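# Gathering Demonstrations for the Peg Board: Notes from July

The collection effort for the peg board task is now in its second month, and I have been asked by several readers to set out how the examples are being gathered and on what terms they are accepted.

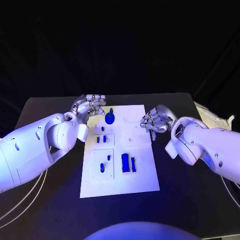
Gert Nkuna wrote in after the previous post to argue that a learning system gains more from 400 varied demonstrations than from several thousand near copies, and that any total published without a measure of variety should be read with caution. The point is a fair one, and it has shaped much of what follows.

As of Friday the archive held 2,759 recorded attempts. Of these, 1,066 have passed review and are available for training. The remainder are either waiting for review or have been set aside. Attempts that were set aside are retained in full, with a short note on the grounds for the decision, and they may be returned to the queue if the criteria change. The criteria have changed twice so far.

## The task

The board carries blue pegs and blocks of differing height and thickness, some of them on raised square plates. It was chosen for its modest size. A complete attempt can be recorded, reviewed and labeled within a single working session, and the pieces differ enough that a hand position suited to one will often be wrong for the next. The narrow pegs demand a precise approach by the fingertips. The two rectangular blocks stand side by side, and the operator must decide where the fingers will go before the hand descends.

Both arms are recorded throughout, including in attempts where only one of them touches a piece. Early guidance permitted operators to park the idle arm out of the way. Jade Whitlock objected to this in review on the grounds that a policy trained on such data would learn to treat the second arm as furniture, and the guidance was withdrawn. Operators now keep both hands near the board from the first second of the recording to the last.

## Starting positions

Following Mr. Nkuna's letter, the session plan was rewritten around 42 starting layouts. Each layout fixes which pieces are on the board, where they stand, and which areas are left open. An operator draws a layout at the beginning of a block, records a set number of attempts, and then draws another. No operator may record the same layout twice in one day.

The effect on the pace of work was considerable. Resetting the board takes longer than many of the attempts themselves, and the weekly total fell by nearly half in the first week of the new plan. It has since recovered in part. I would ask colleagues at Grustport who follow these figures not to read the dip as a fault in the equipment.

Lighting has been held constant for the present. The dim, bluish setting with the dark curtain behind the table makes the board easy to separate from its background, and there is a reasonable concern that the system may come to depend on this. A second lighting condition is planned once the accepted set is larger – Hayley Ellwood is drafting the protocol.

## Review

Every attempt is viewed by two reviewers working separately. They record whether the piece was reached by a sensible path, whether it was grasped cleanly, and whether the hand withdrew without disturbing its neighbors. Where the two disagree, the attempt goes to Beryl Whitlock for a final decision.

Hesitation remains the most difficult matter. A pause above a peg may show an operator correcting an error in depth, and that correction can be worth learning from. It may also show an operator waiting for a colleague to finish speaking. The recording does not always distinguish between the two. For the time being, reviewers mark the start and end of any long pause and leave the attempt in the pool, so that it can be trimmed later or used whole.

Failed grasps are treated in a similar manner. If the operator recovers and completes the attempt, the recording is accepted and labeled as a recovery. These are still far fewer than I would like, and operators have been asked not to stop when a grasp goes wrong.

## Open items

- The labeling format inherited from Hellwig has no field for the inactive hand. A temporary field has been added.
- Layouts with pieces on the right half of the board are underrepresented among the accepted attempts.
- Chia-hao Kwan has requested a sample of unreviewed recordings for a comparison against the reviewed set. The request has been approved.

Correspondence on the pause rule would be especially welcome before the next block of sessions begins.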